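Padex compares two finger designs in book-handling trial

Jun 20, 2023

Padex has completed the first part of a gripper comparison at its Cilness test room, using books and a desktop file organizer as the target. The task is simple to state: pick a book up from one table and place it upright in a compartment on the next. Two sets of fingers were run on the same arm, with the same controller settings and the same operator.

The first set is a flat, rigid finger supplied by Balaskas. The second is a rounded, padded finger in black, made in-house. Each set was given 200 attempts, for a total of 400.

According to Hendrik Baloyi, who ran the sessions, most of the difference showed up at the grasp. Flat fingers tended to catch the cover alone and let the pages drop. The padded pair closed more reliably on the edge of a book, though a cover could still lift away from the page block while the gripper held on.
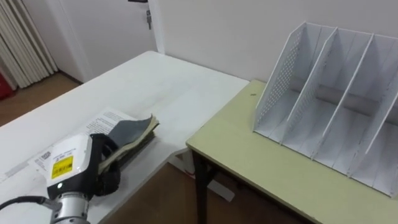

Results so far

The padded fingers completed 6 more placements than the flat ones, a margin that Padex does not treat as meaningful. Time per attempt was slightly longer with the padded set -- the operator needed more room on either side of the book before closing.

Insertion was the slower half of the task for both designs. The organizer's dividers are slanted, so the wrist has to match their angle before release. Hsin-yi Pan, who maintains the controller software, has added a fixed wrist offset for this step and will test it separately.

Next steps

The second part will keep the padded fingers and compare two wrist cameras, one of them a Prekico unit already in use on another arm. Softcover books will be added at that stage. Logs from the first part, including failed grasps, are available to project partners on request.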